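¿Cómo mantener ordenada y limpia una cama con estera de bambú en verano?

Publicado en Hogar y limpieza > Dormitorio

Poppy Holroyd

Buenas. Compré una estera de bambú de las de piezas pequeñas (modelo Srithong, la de matrimonio) para los meses de calor y tengo varias dudas que no encuentro resueltas en el foro.

Primera: ¿ponéis sábana debajo o va directamente sobre el colchón? En las instrucciones no dice nada. Yo he puesto la bajera normal, pero la estera se me corre hacia los pies y por la mañana tengo media cama sin cubrir.

Segunda: la ropa. En mi casa la cama acaba siendo el sitio donde se deja todo, camisetas, fundas, lo que sale del tendedero. Con la colcha daba igual, pero ahora se me enganchan los hilos entre las piezas y ya tengo una camiseta con un tirón.

Tercera: ¿cómo se limpia? Pagué 3000 por ella contando el envío y no quiero estropearla el primer verano.

Gracias.

Khrystyna Kravets

Uso esteras de este tipo desde hace años, contesto por partes.

Sábana debajo, sí. De algodón y bien estirada, y que sobresalga por los lados. Si la bajera es muy lisa la estera patina. Prueba a poner entre las dos una malla antideslizante de las de alfombra, en tiras, una a la altura de los hombros y otra en los pies. No hace falta cubrir toda la superficie.

Para la ropa, lo que mejor me funciona es no doblar arrastrando. Se coge la prenda por el borde, se levanta y se dobla en el aire o encima de una toalla. Los tirones salen casi siempre de arrastrar las prendas de punto sobre las juntas. Las fundas de almohada aguantan más, pero mejor levantarlas también. Y vaciar la cama por montones: primero lo que va al armario, luego lo que hay que lavar, al final los cojines y las fundas.

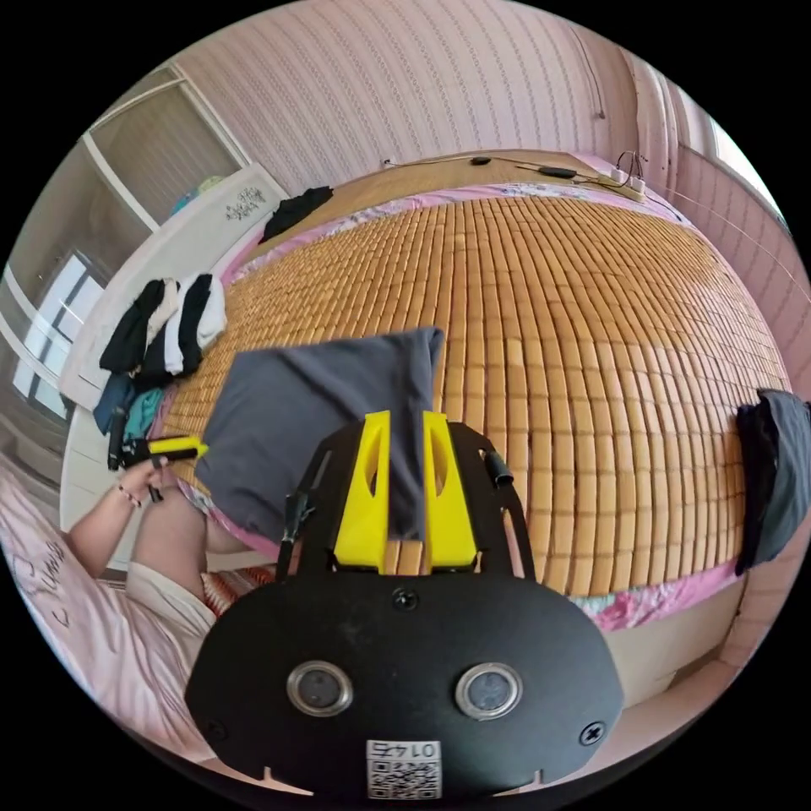
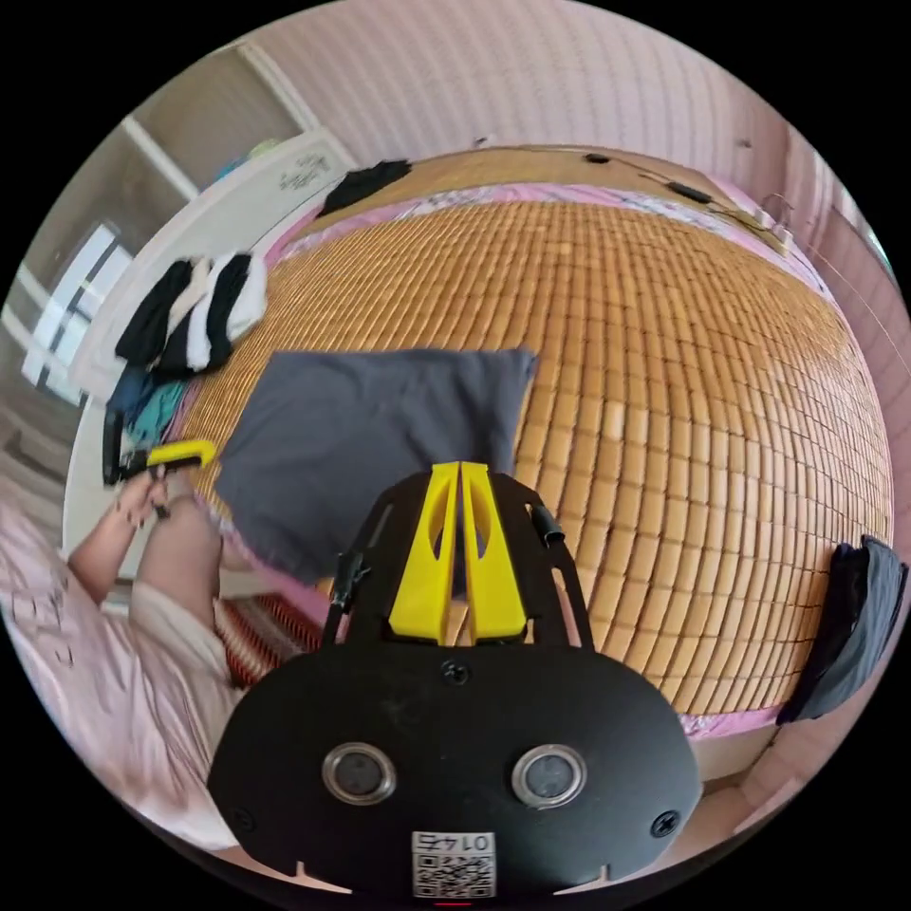
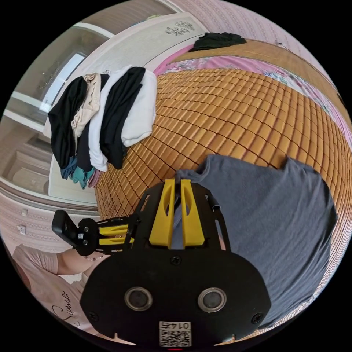
En las tres, la estera de bambú con la sábana rosa asomando por el borde y ropa de cama o prendas por recoger. La camiseta gris es la de la última.

Sobre la limpieza: paño bien escurrido con agua templada y unas gotas de jabón neutro, siempre en el sentido de las filas. Luego un paño seco. Después la dejo extendida a la sombra, con la ventana abierta, hasta que no noto humedad por el revés. Al sol no, que las piezas se resecan y se abren. Yo lo hago cada 5 días en julio y agosto, y el resto del verano cuando toca cambiar la sábana.

Nada de lejía ni de vapor. El espray Poreo que venden para bambú lo probé una vez y me dejó la superficie pegajosa, tuve que repasarla entera.

Si se rompe el hilo de una esquina, se puede coser con sedal fino. Hazlo en cuanto lo veas, porque por ahí se van soltando las demás.

Trinh Trình

Yo la pongo directa al colchón y nunca he tenido problema. Se mueve un poco pero la coloco por la mañana y listo. Para la ropa compra una silla.

Anoma Navaratnam

Estoy de acuerdo con lo de la sábana, por el sudor sobre todo. Añado lo de guardarla, que no lo ha preguntado pero le va a hacer falta en octubre.

Se enrolla, no se dobla. Con la cara buena hacia fuera, sin apretar demasiado, y se ata con dos cintas de tela. Mejor dentro de una funda de algodón que de plástico. La mía cabe debajo de la cama, metida en diagonal. Antes de enrollarla tiene que estar completamente seca; un año la guardé con prisas y salió con manchas oscuras en una banda entera. Se fueron en parte con vinagre rebajado, pero la marca sigue.

En cuanto al deslizamiento, mira si la tuya trae gomas en las esquinas. Algunas las llevan plegadas por debajo y no se ven al sacarla de la caja.

Poppy Holroyd

Sí que traía gomas, estaban dobladas hacia dentro. Ya no se mueve. Probaré lo de la toalla para doblar y lo de las tiras lo dejo por si acaso. Gracias a las tres.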